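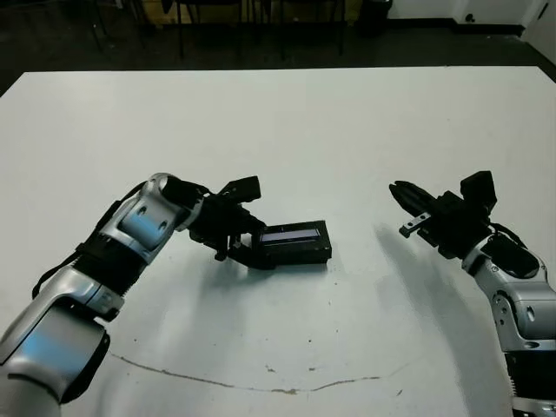

Figure 2. Left gripper closed on the part, right gripper open.

Section 3. Recovery from a Failed Handover

3.1 Purpose
This section sets out the steps to be followed when the Hutaler two-arm station stops during the handover of a part from the left gripper to the right gripper. It applies to flat, rigid parts such as cases and panels. Faults that occur while a part is being picked up from the table are dealt with in the section on picking.

3.2 Signs of a failed handover
The station stops and fault code 53 is shown on the operator panel. In most cases one gripper is closed on the part and the other is open. Both arms hold their position under power. The part may look secure, but the grip force is reduced when the fault is raised and the part can slip without warning.

CAUTION: Do not reach between the arms while the station is under power. A stopped arm may move when the fault is cleared from another panel.

CAUTION: Do not pull the part out of a closed gripper. This can damage the fingers and will upset the wrist camera setting.

3.3 Making the station safe
1. Press the stop button on the operator panel. Check that the red lamp is lit.
2. Turn the mode key to Manual and remove it. The person carrying out the work must keep the key until the work is finished.
3. Tell anyone working at a linked panel that the station is out of use.
4. Place the foam pad supplied with the station under the part, using the long-handled tray. Do not lean over the table.

3.4 Releasing the part
1. Put the key back, leave it at Manual and select the arm that is holding the part.
2. Select Lower. Hold the button until the part rests on the foam pad along its full length. The arm stops as soon as the button is let go.
3. Select Open Gripper. The fingers open in two stages. Wait for the second stage to finish.
4. Select Raise and move the arm clear of the part.
5. Select the other arm and move it back to its rest position.
6. Turn the key to Off, remove it and lift the part away by hand.

Note: If the gripper does not open at step 3, do not repeat the command more than twice. Switch off the station at the wall and use the hand release described in the Humo gripper leaflet. Support the part on the pad throughout.

3.5 Checks before restarting
1. Look at the finger tips of both grippers for chips, bending or trapped material.
2. Check that each wrist camera is firmly fixed and that its lens is clean.
3. Follow each cable by eye from the gripper to the elbow. A cable that is caught or pulled tight must be put right before the arm is moved.
4. Wipe the table with a dry cloth. Report any damage to the surface beneath the handover point.
5. Run the handover test at low speed with no part in place, then once with the Gudamton test plate.

If code 53 appears again during the test, the station must stay out of use. Repeated faults are usually caused by a part held too close to its end, so that it tilts as the second gripper closes. The grip point may be changed only by a person trained to the Herrera level.

3.6 Reporting
Record every failed handover in the station log, giving the part type, the arm that was holding the part and the result of each check. Damaged parts are to be labelled and kept. Reports of repeated faults should be sent to Ostap Symonenko, Station Safety, before the end of the shift.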